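Sorting out the back room

August 23, 2025

I've been putting off the back room since we moved to Delham. When we got the place it was going to be a room for working in, and for the first month it was. Then the boxes that didn't fit in the hall closet went in there, then the ironing board, and after that it was the room where things went when people were coming over.

Last week I cleared it. I'm writing down how it went because I'll have to do the garage at some point and I'd like to remember what worked.

The first thing I did was the wrong thing, which was to buy containers. I got clear plastic bins with lids before I knew what was going in them, and most turned out too deep. Small stuff in a deep bin just sinks. I spent the first afternoon putting pens, tape, batteries, and chargers into them and the second morning taking it all out again. Two of the bins now hold winter blankets, which they do well. The rest went back to the store.

Once I had everything out on the floor I sorted by where it would be used. My old way was to sort by what a thing is, so all the cables together, all the tools together. That looks good for a week. But the tape measure gets used in the kitchen as often as anywhere, and the long extension cord only ever goes out to the porch. So the cord now lives by the porch door. The kitchen has its own drawer with the tape measure, a screwdriver, scissors, and a pencil. Fewer things came back into the room than I took out of it, and that was the biggest help of anything I did.

Paper was the slow part. I had a box from the Arnorberg apartment that I hadn't opened since we taped it up. It was mostly manuals and receipts, plus a folder of letters from the landlord about a parking space. I kept the letters for no good reason. I recycled the manuals except for the one for the sewing machine, which has my notes in it.

Dalal Matar came over for part of the second day and took a lamp and the bigger of the two bookcases. She'd asked for the bookcase in the spring and I'd said no, so that was a little awkward, but she measured it again and it fits where she wants it. Getting it down the front steps took longer than emptying it. If you have a bookcase like this, take the shelves out first and tape the pegs to one of them in a bag. I forgot the bag and we found 2 of the pegs on the driveway.

With the floor clear I could see the walls for the first time in a while. They're plain white and so is the ceiling, and I had a plan at one point to paint one wall green. I bought a sample pot and never opened it. After looking at the room with less in it, I've dropped the green. The white makes it easy to see what you're doing in there, even late in the day, and I'd have to move everything again to paint. I filled the nail holes and touched up the scuffs by the door. The touch-ups show a little if you stand to the side.

I gave myself a limit on spending this time, $200 for everything, and came in under it. The biggest item was a folding table from Preltier that cost $70. I went back and forth on it because I wanted a real desk, but the room gets used for different things and a table I can fold up suits that better. It's sturdy enough. It wobbles if you lean on one end, and a square of cardboard under the foot has fixed it for now.

The small things are what I'd most like to keep under control. A big thing in the wrong place annoys you until you move it, and a small one you just stop seeing. My rule is that anything small enough to pick up in one hand has to have a spot before it goes back in the room. If I can't think of a spot, it goes in a tray by the door, and when the tray is full I have to deal with it.

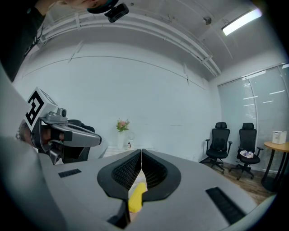 The tray has filled up once so far. I went through it in under an hour, and most of it was easy once it was all in one place. A few things I'd been keeping as spares turned out to be spares for something we gave away before the move. Those are gone.

Randa Akl asked me whether labels are worth the trouble. I'd say yes on anything with a lid and no on anything you can see into. I did the first few on the label maker and then ran out of tape, so the rest are masking tape and marker. They're easier to read than the printed ones. I also put the label on the short side of the box, where it faces out on the shelf. On my first try I put them on top, and you had to pull each box out to read it.

What's left is the closet in that room, which I haven't touched. It has the vacuum, the suitcases, and the rod that came down in June and needs longer screws. I'd also like hooks on the back of the door, but the door is hollow and I need to find out what kind of anchor holds in it. If anybody has hung coats on a hollow door and had them stay up, please leave a comment with what you used.

Total time was almost 39 hours if I count the trips to the store and the donation center, spread over more days than I'd planned. The donation center stops taking furniture an hour before it closes, so check that before you load the car. I have one chair still sitting in mine.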